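Wirville Box Set: small-container photos with text notes

README, please read before you download

What's in it

The Wirville Box Set holds 2,880 photos of small household containers, with a short text note for each container. Trinket boxes, tins, pencil cases, glasses cases, things people put other things in. There are 30 containers in all. Most of them are plain. A few have printed tops, and those few caused most of the arguments that led to this file being as long as it is.

The set began as part of a larger household collection called Ustero and was split off in August. If you have the Ustero version, the photos are the same but the notes are older and, in places, wrong. An early note on the printed box called its top a "hand-painted panel." It's a print of "The Starry Night," and a print is what the note says now.

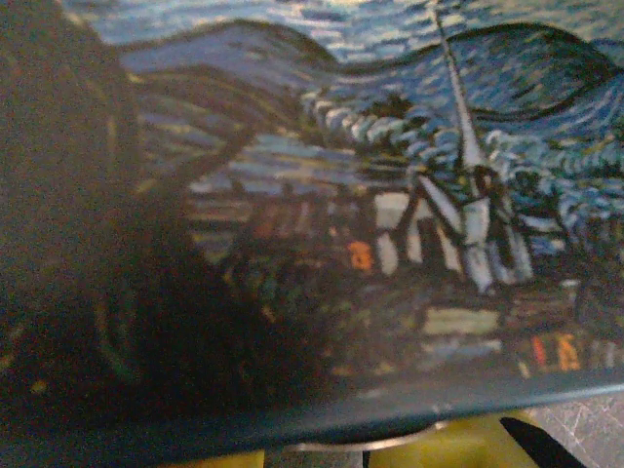 Can I use the printed box as a reference for the colors in the painting?
Please don't. A picture on a household box has been through a printer, then a camera, and then whatever light was in the room. If you care about the blues in a painting, get a proper museum reproduction and work from that.

How the notes were written

Each note was written by one person and checked by a second, working from the photos alone. Where the 2 disagreed, the vaguer wording won. Some users have complained that this makes the notes dull. I would take dull over a note that says "leather" when all anyone had to go on was something dark with a bit of shine to it.

Material is left blank for many of the containers. Please don't fill in the blanks and send them back to us as corrections unless you have the object in your hands.

The same goes for what a box is for. Sellers will call the same shape a jewelry case one week and a sewing kit the next. We dropped the "intended use" field after the first pass, and I still doubt the claim in the Ustero paperwork that it was ever reliable.

Hardware gets its own field: clasps, rings, hinges, tabs, zippers. Use "metal fitting" if you can't tell a clasp from a hinge. For the printed box the field reads "silver metal fitting, small ring attached, dark teal tab." 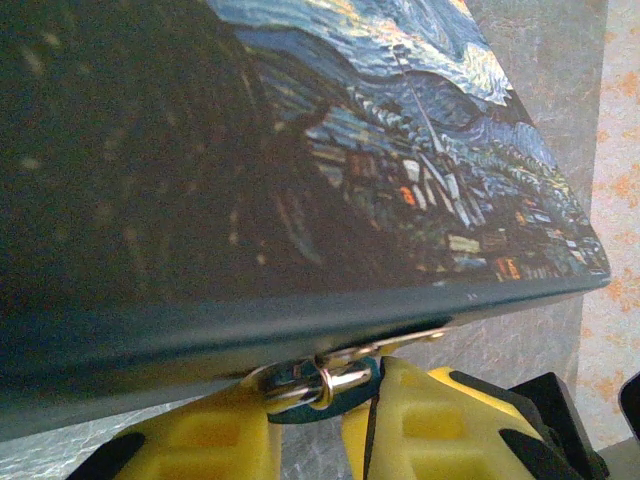
Page last changed: August, version 2

Known problems

The printed tops throw people off. A busy picture on a lid pulls attention away from the lid, and some of our own early notes listed a church, a village and a cypress as if they were items on the counter. Those words now sit in a separate field called "print." If your numbers for the "objects" field look too good, check that you haven't mixed the two.

Close views don't show a whole container. Size can't be worked out from them, and the size field is empty on purpose. Someone at Siltavano released a table of estimated sizes for this set. We had no part in it and can't say how they got their figures.

The gray marbled countertop turns up behind the printed box, so a model that learns "gray marble means box" will seem smarter than it is. Hold out some photos from other surfaces when you test.

Colors named in the notes are everyday words. "Navy," "teal" and "dark blue" overlap, and the two note writers did not draw the line in the same place. The Dogbe color list was tried for a while and dropped when it made the disagreements worse. 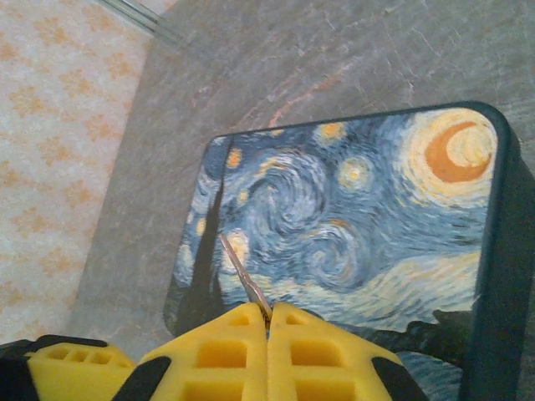 How should I split the set for testing?
Split by container and keep all the photos of one container on the same side. A random split by photo puts near copies in both halves, and the score you get that way means very little. We suggest holding back 300 photos at the least.

Changes

Version 2: "print" field added. "Intended use" removed. Notes on lids rewritten.
Version 1: first split from Ustero.

Still to do: the hinge entries, and the tins, where "lid" and "top" are used as if they were the same word.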